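Section 2: Getting the cups out, nested and put away

By now you've got the Fetura cups unpacked and the table wiped down (that was Section 1, go back if you skipped it, I'll wait). This part covers the cups themselves. They come in two colors, white and beige, and I'll be calling them that all the way through. The beige ones can look almost gray under some lights. They're the same cup, so don't go hunting for a third color in the box.

What you need

A clear stretch of tabletop, white if you can get it
One sleeve of white cups, one sleeve of beige (100 to a sleeve)
A plastic bin for the rejects
Somewhere else for your own coffee

2.1 Opening a sleeve

1. Stand the sleeve on end, open side up, and slit the plastic along the seam with your thumbnail. No knives, please. I've put a blade through more cups than I want to admit.
2. Slide out a short stack and lay it on its side.
3. Take the end cup by its lower half and give it a small twist as you pull. It should come away on its own.
4. Set it upright toward the back of the table, on your stronger side, and let go slowly. An empty paper cup weighs next to nothing and it'll follow your fingers if you whip your hand away.
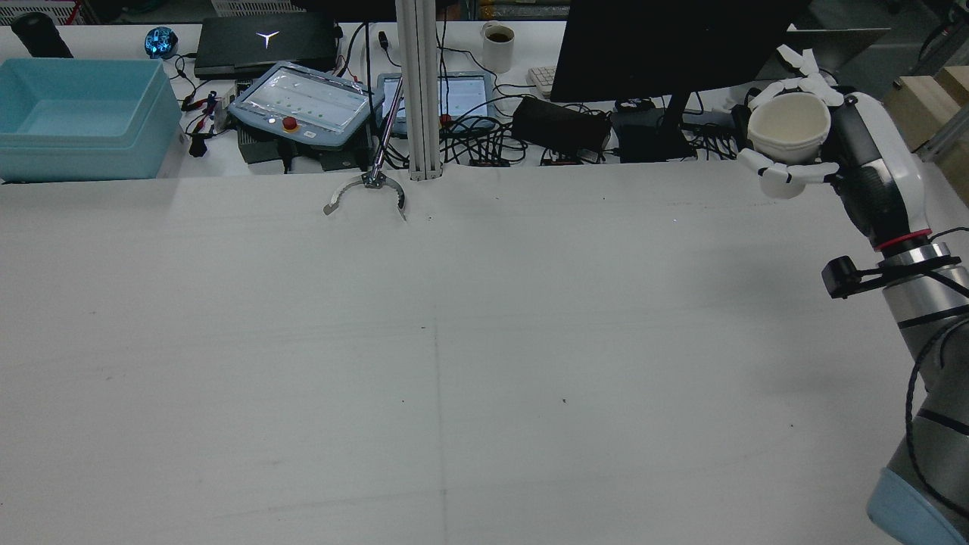 What if two cups come off the stack stuck together?
Roll the pair gently between your palms and the inner one will loosen; if it still won't budge, put both in the bin and take the next one.

Note: hold the cup at the sides, under the rim. If you pinch the rim itself you get an oval, and an oval cup never nests properly again. You can squeeze it back into something like a circle but the fold stays in the paper.

2.2 Nesting white into beige

This is the bit everybody rushes! Take it slowly the first few times and your hands will pick it up.

1. Pick up a beige cup in your left hand, fingers around the body, open end up. Left-handers, just flip everything I say from here on.
2. Pick up a white cup in your right hand.
3. Bring the white one over at a tilt and touch the edge of its base to the inside of the beige cup.
4. Tip it upright and let it drop the rest of the way under its own weight.
5. Press very lightly on the rim, once.

Caution: do not push. A cup that's been rammed home makes a vacuum seal, and then you're back to rolling pairs between your palms.

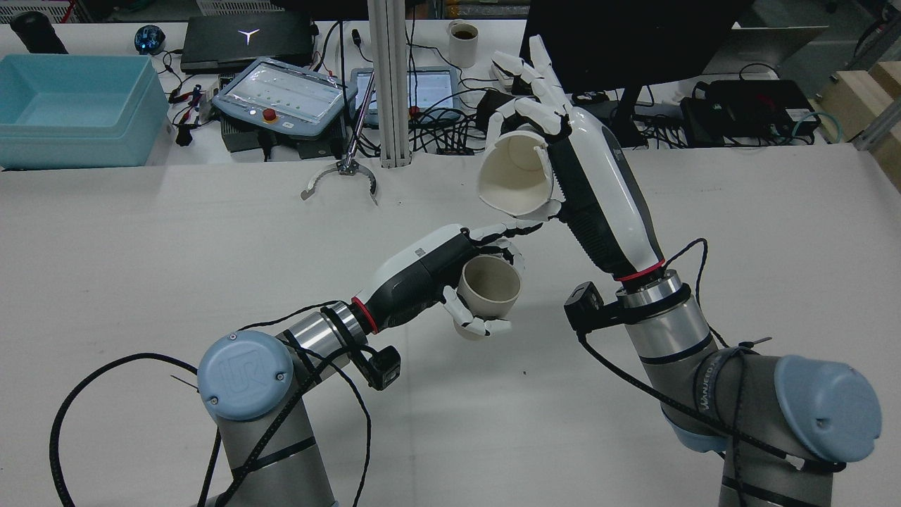

Lindiwe Msimang wrote in after the June edition to say that she nests the other way around, beige into white, and that it makes no difference to the fit as long as you pick one order and stick to it for the whole table. She also thinks step 5 is a waste of time. Fair enough, I've tried it her way and the stacks came out fine, but I'm leaving the press in for beginners — it shows you straight away when a cup is sitting crooked.

2.3 When the cups won't line up

Most trouble comes from holding both hands at the same height. Keep the beige cup low, close to the tabletop, and let the white one do the traveling. If you can't see into the beige cup, bring it toward you a little, or stand up. I do the whole job standing now and my neck thanks me.

Check these in order:

1. Is the lower cup level? Rest your wrist on the table if it wobbles.
2. Is there a stray cup already down inside it? Happens more than you'd think.
3. Is one rim bent? Bin it.
4. Are your hands damp? Dry them and start with a fresh pair.
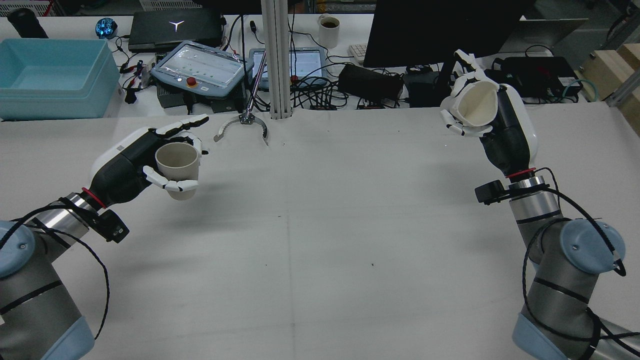
If none of that helps, put both cups down, shake your hands out and go again. I used the old Wotden cups for a long time before switching, and those had a straighter wall that needed lining up almost perfectly. The Fetura ones taper more and forgive a lot. If you're mixing leftovers of both (I did, one whole winter at Natlow, never again), keep them in separate stacks, because a Wotden cup will sit in a Fetura one but the stack leans.

2.4 Laying the stack down

Tall stacks tip over. Short stacks can stay upright, but anything taller than your hand is long should go on its side.

1. Support the stack at both ends.
2. Lower the bottom end first, then the rims.
3. Point all the rims the same way. I go right, you can go left, just be consistent.
4. Leave a hand's width between the stack and the table edge.
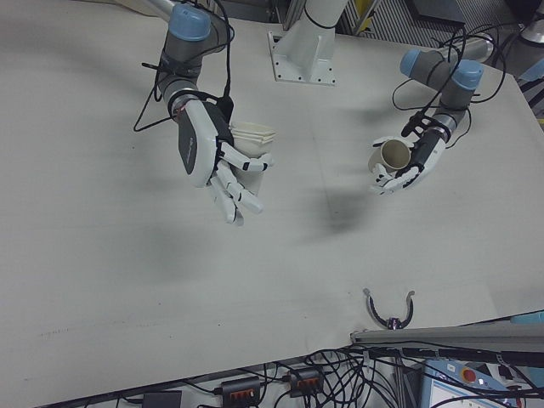

5. Add further cups from the rim end, sliding each one in flat along the table.
6. When you're finished, slip the whole lot back into the plastic and fold the open end under.

Caution: keep drinks on the back counter while you work. One splash of coffee and the paper at the bottom goes soft, and you won't notice until somebody fills it.

A full case is 300 cups and it stores best lying flat on a low shelf. For lids and holders, see Section 3.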